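Talk to the Vumthorpe Independent Retailers' Lunch
Speaker notes, Impi Kiiskinen
November 7, 2021

(Wait for the plates to be cleared. Thank Celeste Pinheiro for the invitation and for driving me up from the station.)

Good afternoon, everyone, and thank you for having me back. I think I recognize about half the faces, and the other half are very welcome too. Celeste asked me to talk about trade credit, and she asked me to keep it cheerful, so I'll do my best on the second part.

I spent 21 years on the supplier side before I came over to advising shops, most of it at Keltero, where we sold small housewares to anyone with a till and a front door. So when I talk about what your suppliers are thinking, I'm mostly remembering what I used to think myself, usually with a cold cup of tea and a list of overdue accounts in front of me.

(Slow down here. I rushed this bit in April.)

When you take stock on 30-day terms, your supplier is lending you money. You both call it an order, and everyone is friendly about it, but it's a loan. At Keltero we had 200 accounts on terms, and the ones that kept me up at night were hardly ever the ones with a bad month. They were the ones who'd gone quiet. A shop owner who rang and said, "I'm going to be late, can I pay half on Friday week?" got a yes from me nearly every time. Somebody who stopped picking up got moved to cash up front, and I didn't enjoy doing it, but I did it.

(Tell the Quintela story. Keep it short!)

Quintela was a gift shop, two floors, lovely window at Christmas. Their main supplier cut their limit in the autumn after an insurer trimmed its cover. The owner took it personally, and who wouldn't, and spent a fortnight being cross. What she should have had ready, and did have ready the year after, was a plain set of recent figures she could send the same afternoon. Credit people work from whatever is on file, and if all they've got is accounts from a year and a half ago, that's the shop they think you are.

So please, when you get home, find out what your suppliers can see about you. Look up your own credit report. If your latest accounts are better than your old ones, file them early. It feels like homework, I know.

(Sip of water. Check the clock.)

Next, spread. Have a think about how much of your stock comes from one place. I'd start to fidget once a single supplier passed 35 per cent of what I bought, although I know some of you run specialist shops and haven't much choice. Even then, a second account you use a little, and pay on the dot, is a fine thing to have in a drawer. Skutach, the wholesaler many of you buy from, will open one for a modest first order, and their credit desk is staffed by humans who answer the phone.

I've got 3 questions I'd like you to take back to the shop. Who would you ring first if your biggest supplier asked for cash tomorrow? How many weeks could you trade on the stock you've got? And does anybody besides you know where the supplier agreements are kept? (Pause for groans on the last one.)

If someone asks about overdrafts, say that I'm not a lender and they should talk to their bank before the busy season, while everything's calm. If someone asks about retention of title, explain that it may let the supplier take unpaid goods back, and that they should read the clause before they sign. Don't get drawn into the legal side, Impi, you'll be there until supper.

(Finish with thanks. Mention that I'm staying for coffee and happy to look at anyone's supplier letters. Last slide stays up during questions.)

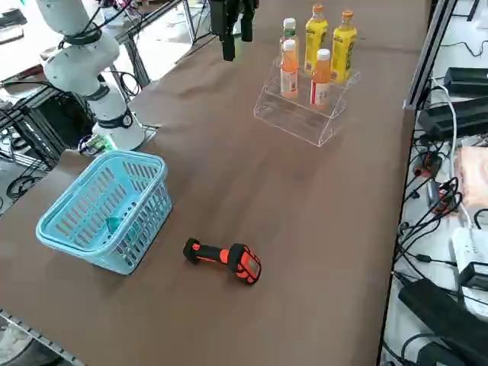 Last slide: bottles on a clear tiered display stand.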